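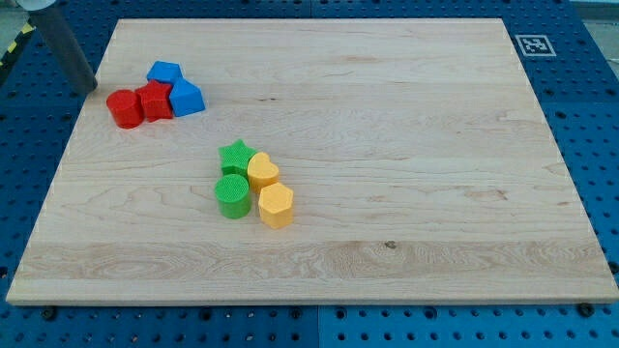
Parents who joined the winter play sessions at Kumsa kept asking for the same thing, according to one mother who attended with her son: a set of shapes that a small child can pick up, stand on a board and sort again the next day in some other way, with no right answer printed on the box. Her comment, left on a feedback card, is quoted in the first line of the plan for the new Shape Table program.

Zeltness, the early learning center on the Jondberg riverfront, announced the program on Sunday, April 20, 2025. It will open to families in July and will be offered at no charge to children between the ages of two and six who are accompanied by an adult.

The Shape Table program is built on plain materials. Each place is set with a light-colored wooden board and a small group of plastic shape blocks, among them stars, hearts and cylinders, in red, blue, green and yellow. Children may group the blocks by color, by outline or by any rule of their own. Staff have been asked to wait before offering help and to let a child finish an arrangement before speaking about it.

"Sorting is one of the first ways a child puts order into what is on the table," the center said in a statement. "A red star can go with the other red blocks or with the other stars. Talking over that choice is early mathematics, and it is also conversation practice."

The program follows a trial held at Kumsa, the center's smaller site, where 101 children took part over the winter. Families at the trial were given boards of two sizes. The larger board was kept for the full program after staff noted that children who had room to leave a gap between groups were more willing to start a second one. The blocks used in the trial have textured tops and smooth sides, and both features will be kept in the sets bought for July.

Zeltness will supply 200 boards and 766 blocks across its two sites. A portion of the boards will be held back for the lending shelf, from which member families may borrow a board and a bag of blocks for two weeks. Lending sets must be returned complete. Missing blocks may be replaced at cost at the front desk.

Sessions will last 45 minutes and will be held in the ground floor room at Jondberg, which has been repainted and fitted with lower tables. Strollers should be left in the hallway. Snacks are not permitted in the room during sessions, and blocks are wiped down between groups. Children under two are welcome in the adjoining soft play area, where larger pieces are provided.

Funding for the first year comes from Trullness, a maker of children's furniture, which has also provided the new tables. The gift does not affect the choice of materials, which remains with the center's teaching staff. Places are limited to 280 families in the first season, and priority will be given to those who have not attended a Zeltness program before.

A printed guide for adults will be handed out at the first session. It contains short prompts, such as asking a child which block might join a group next, along with suggestions for sorting at home with lids, buttons too large to swallow, or clean socks. The guide will also be available in large print on request.

Registration opens at the Jondberg front desk and by mail. Families who took part in the Kumsa trial do not need to complete a new health form but must confirm their contact details. Schools and child care providers wishing to bring a group should write to the center in advance, stating the ages of the children and any access needs.

About Zeltness

Zeltness is a nonprofit early learning center with sites at Jondberg and Kumsa. It offers play sessions, a toy lending shelf and training for people who work with young children.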